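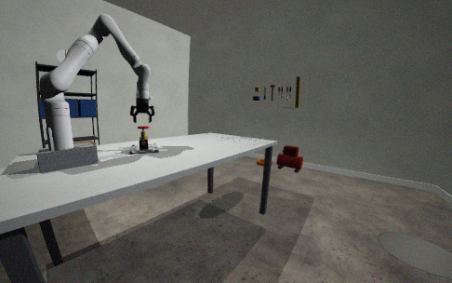

Support > Restaurant Partners > Reservations

Booking widget shows closed sittings

Thursday, 3:20 pm — Femke Bakker
Filed under: Bookings, Open Tickets

Ofori, Cledcombe, reports that diners are offered a 14-seat sitting on evenings when the kitchen is closed. The cached calendar was cleared at the venue's request. The fault recurred.

Sitting rules have been referred to Fuseini Agbeko. Online bookings remain disabled — telephone enquiries are to be honoured.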